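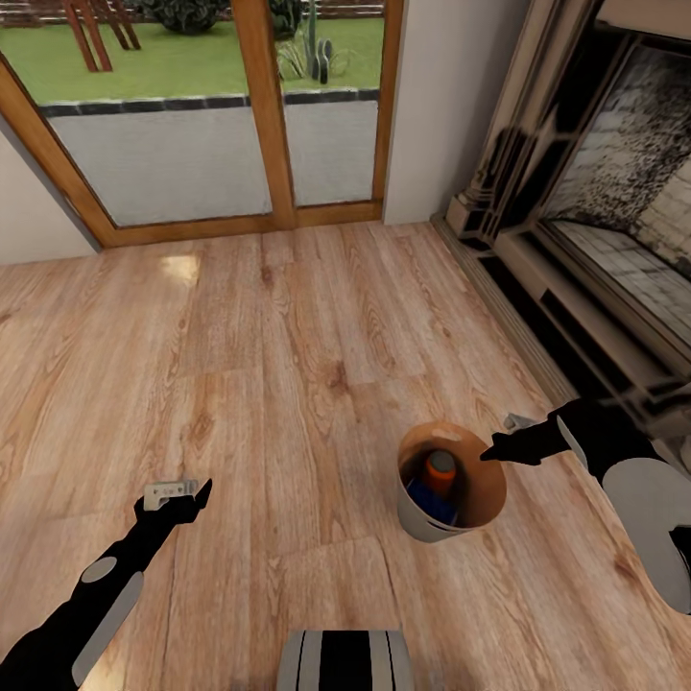 Clearing the living room: right gripper at the rim of the wastebasket, in simulation.

Trumberg Tidy-Up, a simulated household chore set

README, last changed June 8, 2020

Can a two-armed robot tidy a living room yet? Parts of one, yes, and we are delighted with which parts! Trumberg Tidy-Up is a collection of 2,294 simulated runs of small jobs: putting rubbish in a bin, taking it out again, closing cupboards, carrying cups to a sink, picking socks off a rug. Every run is rendered from the robot's own viewpoint, looking down past its arms.

What you get

Each run has a folder with the colour video, the joint positions for both arms, the gripper commands and a text file with the instruction as it was given. There are 54 instructions in all. Some are very plain ("take the bottle out of the bin") and some are the way Fouad talks at home ("get that lot shifted"). We kept both kinds, as the second kind is where the fun is.

The held-out part is 426 runs in rooms that don't appear in training. Please don't tune on it.

How well does it go?

Our own baseline, Flastar, does nicely with anything that stands up and has an edge to grab. Bins are a favourite of mine. The rim gets in the way of the camera and the arm has to come in from above, so a policy that has only learned to reach along a table gets stuck straight away. In April Flastar still knocked the bin over more often than it emptied it. The current version mostly leaves it standing, and I cheered out loud the first time (sorry, Glykeria).

Cloth is still hard. Socks are dreadful. Anything under a sofa is hopeless for now.

Known problems

372 runs have the instruction file saved with the wrong line endings. They read fine on most machines.
Bottles slide too easily on floorboards. Friction is set per room in rooms.cfg if you want to change it.
Bright patches near windows and glass doors upset the depth estimate in our baseline.
None of this has been tried on a real arm. Good simulated results are a hopeful sign and you should treat them as that.

Who to ask

Rooms and lighting: Angeliki Kontogiannis
Arm control and Flastar: Fouad Issa
Instructions and wording: Fionnuala Ní Mhurchú
Everything else, including bug reports with silly videos attached (please send them!): Achilleas Tzanetos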